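# Pad checks before bed-making runs

I've finally written down the rules I follow with the hand-held gripper.

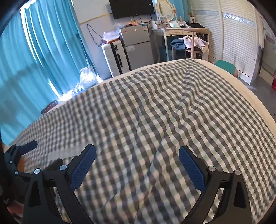 Wipe both finger pads before the first take, then check every screw at the joints. Start each run with the fingers fully open. Stop after 15 takes and check again, even if nothing feels off.

Keith Marsden at Haworth wants any take with a knock in it labelled and kept. I used to delete mine. I lost 11 that way in June and won't be doing it again.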